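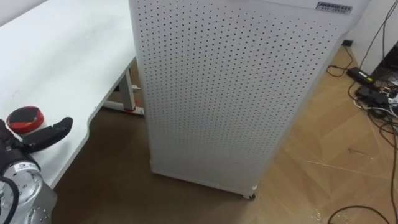 Tips > Small Office > Cleaning an Air Purifier

How I Clean the Big White Air Purifier Next to My Desk

Print this page | E-mail to a friend

Search Bindatau Enter keyword Go

I work at a white desk with a tall purifier parked on the floor right beside it, and for the longest time I never cleaned the thing. I'd wipe the desk, vacuum the rug, water the plants and walk straight past it. Then one day in September I ran a finger across the front and, well, yuck! All those little round holes hold on to fuzz like you wouldn't believe.

So now I do it every month, and it takes me 29 minutes if I don't stop to answer the phone.

What I use

A vacuum with a soft brush (mine is an old Suretti and it's fine)
2 microfiber cloths, one damp and one dry
A soft paintbrush
A little dish soap in warm water

Step 1. Turn it off and unplug it. Give it 10 minutes so the fan is good and still. I clear the edge of the desk on that side too, so I'm not knocking things down behind it.

Step 2. Pull it out. If yours has casters like mine, roll it slowly and keep a hand on each side - it's tall, and mine likes to lean when a wheel catches on the rug.

Step 3. Vacuum the front panel. Start at the top and work down in straight rows with the brush just touching. Don't press hard, you'll only push the dust into the holes. Go easy over the nameplate (I've peeled a corner off one before and I still feel bad about it).

Step 4. Do the sides. Some models have holes there as well, and the rounded corners get missed every single time.

Step 5. Now the top. The long black slot along the front edge gets the dry paintbrush, end to end, with the vacuum hose held close by in my other hand. Then the shiny black part gets the damp cloth and right away the dry one. It shows every streak! 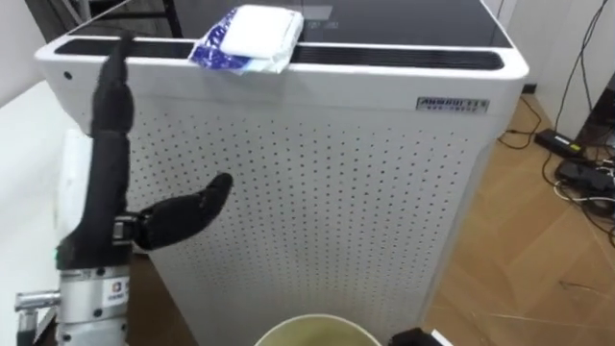

Glossy top, long vent slot and rows and rows of holes.

Step 6. Wipe down the white parts with the soapy cloth, wrung out really well. You don't want drips going in the holes. For scuffs I dab on a bit of Jikum paste and rub in small circles.

Step 7. Check the filter while you're in there. How you get at it depends on the model, so look in your manual. I swap mine every 8 months.

Step 8. Let everything air dry, roll it back and plug it in. I leave a hand's width between it and the desk so the side can breathe.

Last updated 17 January 2026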